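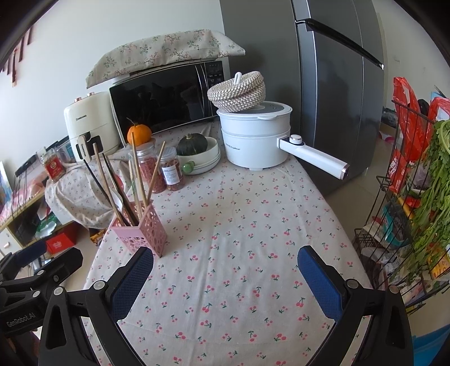

Yeshi Mersha wrote to us that she had read the old section twice and still had no idea whether the chopsticks were meant to go in tips up or tips down, and would we please say so plainly. We will, Yeshi, and thank you, it's in step 4.

Section 2. Setting up the utensil holder and the dry jars

Your Skarkau table set comes with the holder, the jars and their lids. It goes nicely beside a microwave or an air fryer, on a side table or at the end of a counter, wherever you tend to stand while the food is heating (most of us do stand there, spoon in hand!).

1. Lay your tablecloth first, if you use one, and smooth it toward the wall. Let the extra hang over the side of the table, well away from any door that swings open.

2. Put the microwave and the air fryer where they will live, and follow the clearances in their own manuals. Pull the air fryer drawer all the way out once, to see how much table it needs.

3. Wash the holder in warm soapy water and let it dry upside down. The holes dry slowly on the inside, so leave it overnight if you can.

4. Stand the chopsticks in the holder with the thick ends down and the eating ends up. Bamboo and dark ones can share, though you may like to pair them up first, or you'll be hunting for a match at dinner.

5. Fill the jars. Goji berries and other dried fruit should go in fully dry, with 2 cm left free under the lid. The tall jar holds 1,180 ml, which is a good deal more goji than it sounds.

6. Stick a label on anything you might mix up later, and write the month you opened the packet. "March" is plenty.

7. Set the jars behind the holder, tallest at the back, so you can reach the chopsticks without knocking a lid.

Note: A cloth cover on top of the microwave keeps the dust off between meals. Check the oven's manual for its vents, and take the cover off before you start cooking.

Caution: Keep jars and fresh fruit out of the path of hot air from the air fryer. Do not put the lids in the dishwasher.

Spare lids can be ordered from Nordale under part number 98.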